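Ball notebook, Jelludside workshop

Tuesday, August 16, 2022

Carried over from last entry: pressure gauge still reads low. Radwa has put a sticker on it saying so, which she considers a repair.

Main business today was the complaint from Prultorside. For anyone reading this later without the emails, their manager said after Saturday's match that our balls were "dead", that his side had trained all week with the same make at the same pressure, and that they behaved like a different sport. He also lost, and took off his only left-footed midfielder before the break, but those are outside the scope of this workshop.

The league office has asked us to look at the match balls and write half a page. I have been asked for half a page before and know it will come back with a request for a graph.

What we have to work with

The full match bag, 16 balls, all Van Leeuwen, all this season's panel pattern. Six were in use on the touchline and the rest stayed in the bag. Unluckily the ones that were used went back into the bag with the ones that weren't, so we know how many were played with and have no idea which. Mahmoud thought he could tell from the grass stains. The unused ones also have grass stains, from the warm-up, and so that was the end of that.

For comparison I've got a couple of Feltolell training balls out of the cage, the ones the under-elevens use, and one old Van Leeuwen from before the pattern changed. Refugio swears by the old one. He would marry it.

First thing was simply to leave them alone. They came in from the boot room, where the heater is either off or tropical, and sat in the workshop overnight so that they'd all start at the same temperature. Reda wanted to begin last night and get it over with. I said no and hid the pump.

Pressure as received: the bag is not even. Most of it is within the range printed by the valve, on the low side of it. One ball is properly soft. Annick pushed her thumb into it and said "pudding", and I have written PUDDING on it in marker so that it can be followed through the rest of the tests. Please don't pump it up. It's evidence.

A soft ball in a match bag is no scandal. Someone on the touchline ought to catch it and usually does. But if PUDDING was one of the six, and if it happened to be the one that went in for the long free kick in the second half, then the Prultorside keeper has a better story than his manager does. We will never know. I enjoy this sort of thing less than I used to.

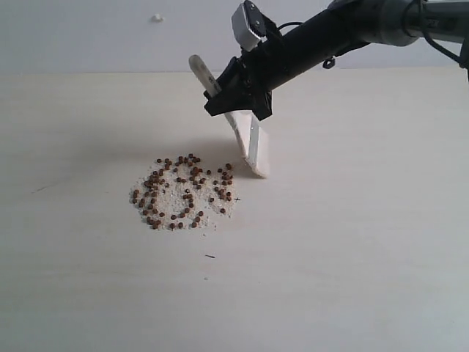
Drop test

Usual way of doing it: fixed height, no spin, drop onto the steel plate, read the rebound off the board from the phone video. Three drops a ball, throw out anything that lands on a valve. Refugio released, Radwa filmed, I wrote down what Radwa called out. Mahmoud was in charge of fetching, and found that a bouncing ball in a room full of shelving will always choose the shelf with the small screws on it.

The results are dull. With everything brought up to the same pressure (not PUDDING), the bag is as alike as you could hope for. There's one slightly lively ball and one slightly sleepy one, and both would pass. The old-pattern Van Leeuwen rebounds a touch higher than any of the new ones, to Refugio's great satisfaction. He asked me to record that. Recorded.

The Feltolells bounce like Feltolells. The under-elevens don't seem to mind.

At the pressures they arrived at, it's a bit different. The low ones come back visibly lower, and PUDDING more or less sits down. So if anyone wants a reason for "dead", pressure is a perfectly good one, and it needs no theory about panels, glue, or our groundsman, all three of which are mentioned in the Prultorside email.

Repeated the lowest few after lunch with Reda releasing instead, as a check on Refugio's thumbs. Same answer. Reda spins the ball very slightly as he lets go, and denies it, and it's on the video.

The weight business

Their email says the balls were taking on water. It had rained in the morning, so fair enough, that is worth an hour.

Weighed the bag dry. Then Annick ran the soak on two of them, the lively one and a random one: into the shallow tray, turned and pressed by hand, weighed again after. I'm not going to call this the official method. The official method uses a rig that we don't own and have asked for every year. Annick's forearms are the rig.

Both took up a little, both well inside what's allowed. The old-pattern ball, which was put in at my insistence, took up more than either. Refugio would like it noted that it is old. Also recorded.

Then the bit that I think matters more and that the email doesn't mention. The pitch was long. I asked for the cutting sheet and the grass was left a notch higher than usual on account of the dry spell, with the rain arriving afterwards to make fools of everyone. A ball at the bottom of its pressure range rolling on long damp grass is going to pull up short, and a side that likes to play it quickly along the floor is going to feel robbed. Ours likes to launch it over everybody's heads, and hardly noticed.

Roll test

Took the small ramp out to the training pitch, as the stadium one is being seeded in front of the away goal and I have been spoken to about that before. Ramp at the usual notch, tape along the ground, Mahmoud at the far end with his arms out like a man expecting a toddler.

Ran the lively ball, the sleepy ball, PUDDING and the old one. Ran them again on the strip that had just been mown. The difference between the two strips is far bigger than the difference between any two balls, PUDDING included. I did the sums on it twice, being suspicious of results that are this convenient for us.

Cautions, before anyone quotes me: the training pitch isn't the stadium pitch, it was breezy, and the ramp has a wobble that Radwa fixes with a folded beer mat. The beer mat has been in use long enough to count as calibrated.
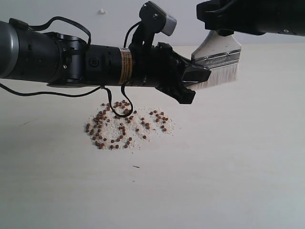

Flat paintbrush in the gripper.

Tried to do the roll test with proper wet grass too, by way of Reda and a watering can. Abandoned. He watered the tape, the ramp and Mahmoud, in that order, and the grass hardly at all. If the league wants wet numbers we'll have to wait for weather, and it is bound to oblige by October.

The gauge, again

While we had everything out, checked the touchline gauge against the good one. This is the part I would like to leave out of the half page and can't. The touchline gauge reads high. It's not wild, but whoever pumped those balls on Saturday to the number they were told would have ended up near the bottom of the range and believed they were comfortably in the middle of it. Our workshop gauge reads low and has a sticker. Their touchline gauge reads high and has no sticker. Between them we have one honest instrument, and it lives in a drawer for best.

So on Saturday: pressure honestly set, to a dishonest gauge, on grass left long for a drought that ended that morning. Prultorside are right that the balls felt heavy and wrong on every single reason they give for it. I don't know how to put this in a manner that won't annoy both clubs. Annick suggests Latin.

It was the same for both teams, naturally, and I can hear our own manager saying so. True. It was also our gauge, our bag and our grass.

Other odds and ends

The valve on the sleepy ball hisses if you lean the needle over. Glycerine, then look again. If it still hisses it goes down to training.

Panel seams all sound. I went round every ball with the lamp. One has a scuff through the print that looks dramatic and is only ink.

Someone has been using box 85 for spare studs. Box 85 is needles. I have moved the studs and I've kept one to show to the guilty party.

The phone video of the drops is on the shared drive, filed under the date. Radwa's commentary is on the audio. Anyone sending it on to the league, please mute it first, particularly the stretch with the small screws.

Refugio asks again whether the club could go back to the old pattern. I have told him that this depends on Van Leeuwen, the league and the passage of time. He has taken the old ball home "for safekeeping".

To do

Replace touchline gauge. I'm not going to send it for repair, it's cheaper to buy one, and I'd like to see it go in the bin.

Pressure check on the bag at the ground before kick-off, done by someone holding the good gauge. Mahmoud has said he'll do home matches if he can have a jacket with the badge on.

Mark the balls. Any ball that goes out to the touchline gets a dot, so that next time somebody loses we can say which one did it.

Ask grounds to send the cutting height over on match mornings. Ask nicely. Take biscuits.

Half page to the league by Friday. Draft one is done and is two pages.

PUDDING: stays on the top shelf, unpumped, until the league has replied. Reda, this means you.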